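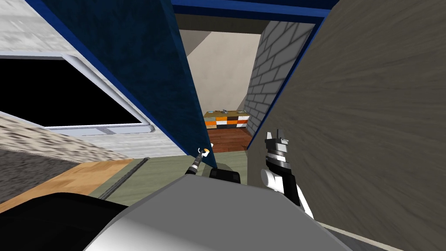

4.2 Remembering rooms

By the time we sat down with the last of the Skesow families, we had grown used to hearing about houses before we heard about people. Almost everyone we interviewed had left the town as a child in the years just after the war, and most had never been back. Ask them who lived next door and they would hesitate, sometimes for quite a while. Ask where the stove stood and out it came – the stove, the bench beside it, the step you had to watch for in the dark. Imogen Pearce, who carried out the first 50 interviews, began asking each person to draw the kitchen before saying anything else, and we kept to her habit for the rest of the project.

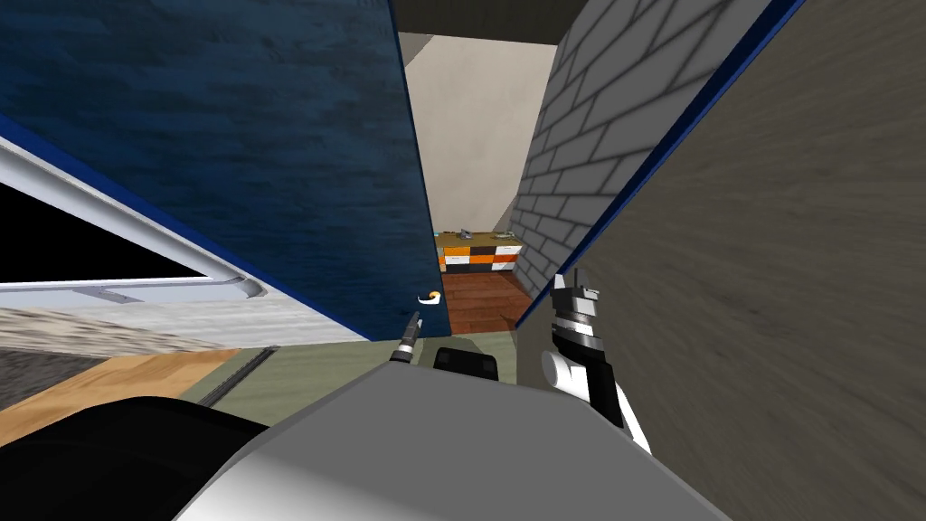 4.3 What the drawings left out

The drawings are generous in some ways and very quiet in others. Beds are rare, even where we know that 3 families shared a single floor. Fathers who had not come home are seldom given a chair. One woman, who had moved from Skesow to Thampi and later on to Raltard, drew her mother's kitchen down to the hooks on the wall, and then put her pencil down and told us she could not remember where her mother used to sit.
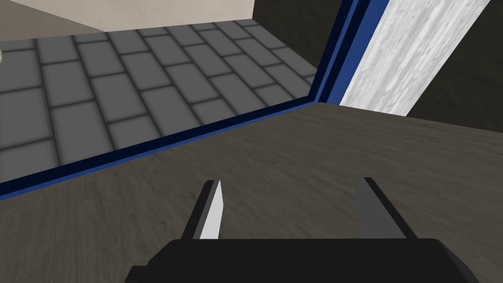

She came back to the question herself near the end of the afternoon, and decided that her mother had probably never sat at all. We have left her drawing as she made it, and the Salora collection holds it in that form.
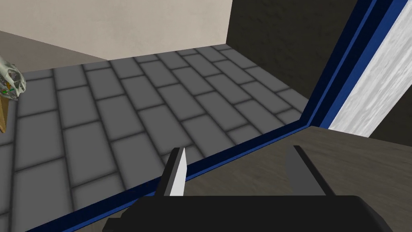 Tables carry more of the family story than any other piece of furniture in the interviews. They were where letters were read aloud, and where the news of who was still alive was shared out, a little at a time. People described them mostly by touch and by their edges, the parts a small child would meet first. Figure 3 has the two features they spoke of most often, a grain that runs in faint streaks and a border in a second color, dark blue in this case. Several speakers ran a finger along our own table as they talked, and we noted these gestures in the transcripts wherever we could.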